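Tipoki wrist camera kit, worth it at $424?

Desktop Arms and Grippers > Kits and Add-ons
11 replies

pegboard_dan
Original poster
I have a small tabletop arm with a two-finger gripper and I want to add a wrist camera. The Tipoki kit is $424 at Sullwood right now and includes the camera, the bracket, a pair of replacement fingers and the software license. Grovari sells a whole arm with a camera already built in for $1,819, but I don't need another arm.

The job is sorting painted wood blocks by color and putting them in trays. It's for a display table at a hobby shop, so it needs to run without me standing next to it. Does anyone own the kit? I'm mostly interested in how well it picks, less in how the app looks.

millrace
I've had one since May. Mounting took me an evening. The bracket is solid. The cable clip is too short and you will want to add a second one near the elbow, or the cable rubs on the joint cover.

Color sorting works fine out of the box. Red, green and blue gave me no trouble. Orange and yellow need their own calibration under your own lights. Don't use the factory color profile for those two.

tray_liner
Returned mine. The view is too close once the arm is down. At pick height you see the tips of the fingers and whatever is right between them and not much else. If a block rolls, the arm has to go back up and look again. On my table that made each cycle slow enough that people walked away.

millrace
That's how any wrist camera works. Set the survey height higher in the app. Mine takes one look from up top, plans the picks, then goes down.

tray_liner
I did set it higher. At the top height it merged blocks that were touching. Two blocks side by side came up as one long one. Support told me to space them out, and if I have to space them out by hand I don't need a camera.

pegboard_dan
Original poster
The touching blocks worry me more than the speed. Customers will be dumping these on the table in a pile.

ohmsworth
For a pile you want an overhead camera. I run a Plovetti overhead unit on a post and it cost me $300. It sees the full table the whole time. The downside is that the arm blocks the view when it reaches in, so you have to park the arm before every look.

The other thing is calibration. If someone bumps the post you start over. With the wrist camera the bracket is bolted to the arm, so it stays put.

no7_bushing
Has anyone tried both together? Tipoki's page says the software takes a second camera, but I can't tell if that means any camera or only theirs.

ohmsworth
Only theirs as far as I could find. My Plovetti doesn't show up in the Tipoki app at all.

pegboard_dan
Original poster
Could someone post what the wrist view looks like when the arm is down near blocks? The pictures on the store page are all taken from outside the arm.

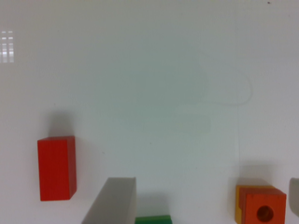

slatwall_kit
Moderator, Kits and Add-ons

Wrist view down low over a white top. The two pale gray shapes at the bottom are the gripper fingers. You give up part of the lower view to them, and that's worth knowing before you buy any wrist camera. Only the top of the green block shows between them.

Look at the orange cube with the hole. There is a yellow block behind it and all you get of the yellow is a thin strip. A person can tell there are two blocks. Whether the software can tell depends on how you set the color split, and I'd agree with millrace that the factory profile is weak there. The red one off to the left stands by itself and is the sort of thing any of these kits can find.

Two notes on the table. A glossy white top picks up overhead lights, and you can see the striped reflection at upper left. If a reflection lands on a block it washes out the color. I would use a matte mat. The shadows on the white are soft and gray, and soft shadows are less likely to be taken for an object than hard ones.

My opinion on the kit: fine at $424 for blocks spread out in one layer. I would not buy it for a pile.

tray_liner
The orange and yellow there are pretty much my complaint. Mine would call that one block.

millrace
Mine splits them after calibration if enough of the yellow is showing. With a strip that thin I wouldn't bet on it. What it does do is pick the orange one first and look again, and then the yellow is in the open. You get there in two passes.

tray_liner
If it grips the orange one cleanly. Mine would close on both and drop one on the way over.

millrace
Which fingers? The flat ones in the box are wide. The narrow set is sold separately and it helps a lot with blocks that are close together.

tray_liner
The flat ones. I wasn't going to pay extra to make it do what the listing said it does.

no7_bushing
Fair point on the listing. It says "mixed and touching objects" in the first paragraph.

slatwall_kit
Moderator, Kits and Add-ons
I've asked Tipoki to clarify that line. No answer so far. I'll update this thread if they write back.

pegboard_dan
Original poster
Thanks, the picture helped. My budget tops out at $600. I'm leaning toward the Tipoki kit plus the narrow fingers and a matte gray mat, and I'd build a shallow ramp so the blocks slide down into one layer before the arm looks at them. Does Sullwood take these back if they've been mounted?

tray_liner
They took mine. Keep the foam insert and all four bracket screws. They checked for the screws.

ohmsworth
Make the ramp steeper than you think you need. Painted blocks stick on bare plywood. I put packing tape on mine.

pegboard_dan
Original poster
Ordered. I'll post cycle times once the ramp is built.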